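Folding robots at the Forsberg plant: where things stand

The second Hullotik arm went live at the Forsberg laundry in September, next to the one that has been sorting knits since spring. Together they handle 900 pieces a shift. The hand tables still do more than that, and they will for a while.

The arms take single garments out of a heap, find an edge and lay the piece out for folding. Towels were easy. Thin rib knits are slow, as the hems roll and the seams twist under each other, and the gripper has to pick the right layer.
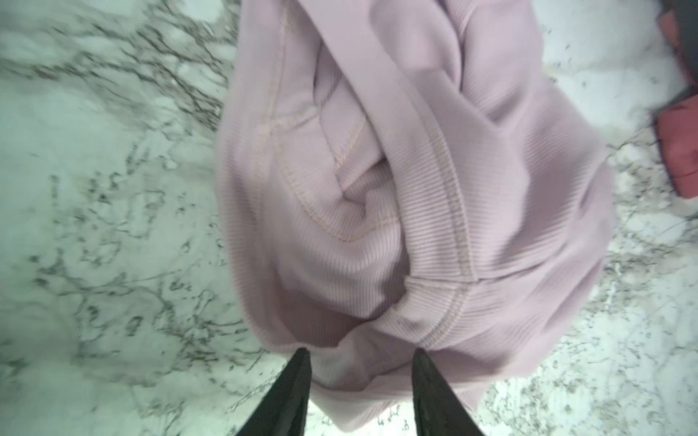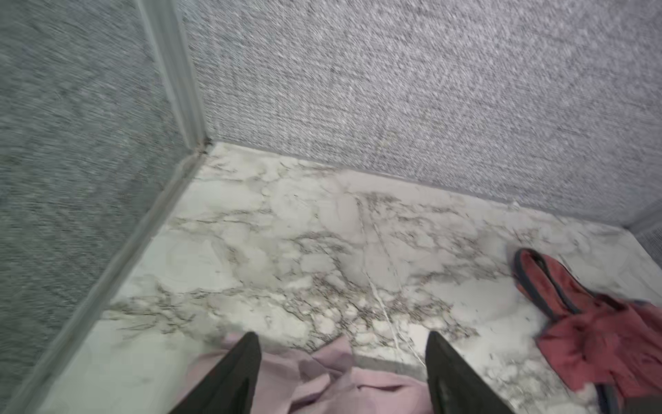

For the people on the floor, the biggest change is in the job itself. Eight folders from the early crew have moved to what Listisik, who set up the line, calls tending. They clear bad grabs, pull stained pieces and decide when a garment goes back to the hand tables. Hourly pay is the same. The training takes 11 hours, paid, and can be split over two weeks.

Opinions differ. Several tenders say their wrists and shoulders feel better by the end of a shift. Others miss the pace of the tables and find the waiting dull - one asked to go back and did. Break times have also been a sore point, as the arms don't stop at 10 a.m. and someone has to stay with them. A relief rota is being tried this month.

The Dumbridge site gets its first arm after the holidays. Anyone there who wants to see the line running before then can sign up for a visit at the shift office. Closed shoes, please, and no loose sleeves.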